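Tema 2. Maduración en barrica y evaluación sensorial de destilados de cereal

Apuntes de clase. Versión del 12/02/2018 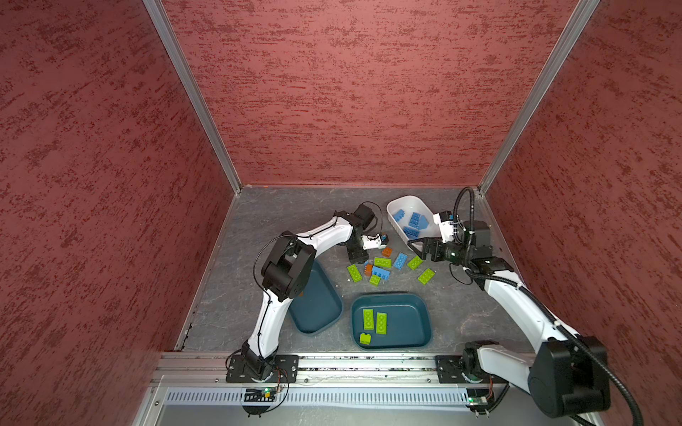 2.1. Alcance del tema

Se estudia el tramo que va desde el llenado de la barrica hasta la ficha de cata. La fermentación y la destilación se dan por conocidas (tema anterior). El embotellado solo se trata en lo que afecta a la dilución y a la filtración en frío.

Como material de trabajo se usan tres casos: la bodega de Judthorpe, el destilado de malta Minda y la mezcla Pearce. Los datos de partida de cada caso están en la carpeta de prácticas.

2.2. Procesos durante la maduración

Conviene separar los mecanismos, aunque en la barrica ocurren a la vez.

Extracción. El destilado disuelve compuestos de la madera: lactonas, vainillina, taninos hidrolizables y azúcares procedentes de la hemicelulosa. La velocidad es alta al principio y decrece con el tiempo. Depende del grado de entrada, del tostado y del número de usos previos.

Oxidación. El oxígeno entra por los poros y por las juntas entre duelas. Parte del etanol pasa a acetaldehído y a ácido acético; los ácidos se esterifican después con lentitud. El aumento de ésteres se percibe como fruta madura.

Evaporación. Agua y etanol se pierden a través de la madera. En un almacén húmedo se pierde proporcionalmente más etanol y el grado baja; en uno seco puede subir. La merma no es homogénea dentro de un mismo almacén: las filas altas, más cálidas, suelen perder más.

Sustracción. La capa carbonizada adsorbe compuestos azufrados. Un destilado con notas de goma o de verdura cocida puede limpiarse en pocos años, siempre que la capa no esté agotada.

2.3. Variables de la barrica

a) Especie. El roble americano aporta más lactonas (coco, vainilla). El europeo, más taninos y más color.
b) Volumen. A menor volumen, mayor superficie de contacto por litro. Una barrica pequeña acelera la extracción, pero no acelera la oxidación en la misma medida. El resultado puede ser un líquido muy coloreado con alcohol todavía agresivo.
c) Contenido anterior. Vino generoso, bourbon, vino tinto. La madera retiene líquido del uso previo y lo cede durante los primeros meses.
d) Número de llenados. Cada llenado reduce la fracción extraíble. A partir del tercero se habla a veces de barrica neutra, término impreciso.

Caso Judthorpe. La bodega declara 579 barricas, todas de roble y repartidas en dos naves. La nave norte está semienterrada; la sur tiene cubierta metálica. El mismo destilado, entrado el mismo mes, se clasifica en lotes distintos según la nave. Se pide justificar esa decisión con lo visto en 2.2.

2.4. Indicación de edad

En una mezcla, la edad declarada corresponde al componente más joven. Una botella etiquetada con 12 años puede contener destilados de más edad, nunca de menos. El tiempo en vidrio no cuenta.

La ausencia de edad en la etiqueta no informa sobre la calidad ni sobre la juventud del conjunto. Pearce se comercializa sin edad y su ficha técnica indica solo los tipos de barrica. Para el ejercicio se considerará desconocida.

2.5. Color

El color no es un indicador fiable de la edad. Intervienen el tipo de madera, el tostado y, donde la norma lo admite, el caramelo. En cata se anota, pero no se puntúa. Si el grupo tiene poca experiencia se recomienda copa opaca - el efecto del color sobre la descripción del aroma es considerable.

2.6. Protocolo de cata

Copa. De tulipa, sin olor residual. Se comprueba antes de servir.

Cantidad. Se sirven 15 ml por muestra. La copa se tapa con vidrio de reloj hasta el momento de evaluar.

Orden. De menor a mayor grado alcohólico y, a igual grado, de menor a mayor intensidad. Las muestras ahumadas van al final en cualquier caso. Un ahumado servido en segundo lugar invalida las notas del resto.

Fase olfativa. Primera aproximación con la copa quieta y la boca entreabierta. No se agita como el vino: la agitación libera etanol y enmascara lo demás. Se anotan familias (cereal, fruta, flor, madera, humo, azufre) antes que descriptores concretos.

Fase gustativa. Un sorbo pequeño, con recorrido completo. Se registra entrada, desarrollo y final por separado. La persistencia se mide desde que se traga o se escupe.

Dilución. Se repite la evaluación tras añadir agua de baja mineralización. Si aparece turbidez, el destilado probablemente no se ha filtrado en frío; precipitan ésteres de cadena larga. La turbidez no se considera defecto.

Pausa. Agua y pan sin sal entre muestras. Se evitan café, queso curado y encurtidos.

2.7. Errores frecuentes en las fichas

- Confundir grado alcohólico con cuerpo. El picor es una sensación trigeminal; el cuerpo es textura.
- Usar «suave» como descriptor. No indica si falta alcohol, tanino o aroma.
- Atribuir toda nota dulce al caramelo añadido.
- Anotar el tipo de barrica en lugar del aroma percibido. La ficha recoge percepciones; la hipótesis sobre el origen va en la casilla de observaciones.
- Completar la ficha después de hablar con el compañero.

2.8. Práctica

Se evaluarán a ciegas Minda, Pearce y una muestra de control preparada con el hidroalcohólico Brarnico. El control no tiene paso por madera. Cada estudiante entrega una ficha por muestra y un párrafo en el que ordena las tres según la extracción estimada, sin utilizar el color como argumento.

Las fichas se entregan en la misma sesión. Las que lleguen sin código de muestra no se corrigen.

Lectura previa para el tema 3: apartado de mezclas y homogeneización, con la tabla de diluciones.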